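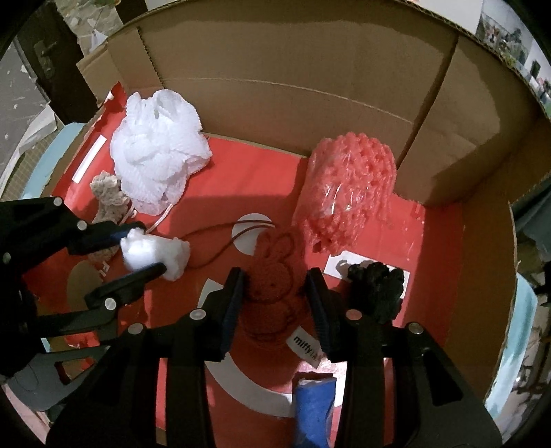 Mared Pritchard would have preferred that the returns line stay manual for one more season. The grippers, she told the site meeting, handle soft goods well enough, but the operators lose the feel of a mixed box when they stop putting their hands in it, and the written procedure does not yet say how that skill is to be kept.

The procedure she was referring to took effect in April 2025 at the Gasham returns and sorting site, where mixed boxes of small goods are now emptied with two-jaw grippers at the first bench. Boxes reach the bench open. Items are lifted out one at a time and passed to inspection, where a person still decides whether each one goes back to stock, to repair or to scrap.

The equipment was integrated by Ostapchuk, which also supplied the bench frames and the guarding. Scheduling runs on Vokis, the software already in use in the packing hall. Gasham put the length of the trial at 20 weeks, starting in December, with 462 boxes set aside as the reference batch. Each box in the batch was also logged by hand so that the two records could be compared.

Soft items were the main subject of the trial. Plush, netting and loose fabric change shape under the jaws, and a cord or tag can catch on a neighboring item during the lift. The operating instruction therefore requires a short lift and a pause before transfer. If a second item comes up with the first, both are set down and the grip is taken again from another side. After two failed grips the box goes to the manual bench.

Jobs at the first bench have been regraded. The former unpacking position is now listed as cell operator, with a higher pay step and a training period of 40 hours. Training covers grip selection, pad inspection, fault clearing and lockout. Operators rotate between the cell and inspection twice per shift. Under the previous arrangement, unpackers stayed at one station for the full shift and inspection was a separate grade.

The company said no positions were removed. Two open positions on the unpacking side were not filled, and the hours were moved to inspection, which had been the slower of the two steps. Staff representatives accepted the regrading but asked for the rotation rule to be written into the shift agreement. That request is still open.

Physical load was the stated reason for the change. Reaching to the bottom of deep boxes had been the most frequent entry in the site's strain reports. Under the new procedure operators do not reach into a box while the cell is active, and the manual bench has been fitted with a tilting table.

Throughput figures have not been released. Gasham confirmed that the cell is slower than an experienced unpacker on boxes with few items, and that boxes with rigid, uniform contents continue to bypass it. Gripper pads are inspected at the start of each shift and replaced after 500 operating hours or on visible wear, whichever comes first.

A second cell is planned for the Truko building, where returns are currently sorted on the floor. Installation depends on electrical work and on the outcome of the rotation talks. Pritchard has asked that operators from the first site write the training material for the second, and that one full manual shift per month be kept at both.

The revised operating instruction is posted at the bench and in the shift office.

We use cookies to measure traffic and remember your settings. By continuing to use this site you accept our cookie policy. Accept | Settings

Related items
Truko building: electrical work goes out to bid
Ostapchuk adds bench guarding to standard cell package
Vokis scheduling update changes shift handover screen
Strain reports at sorting sites: what gets logged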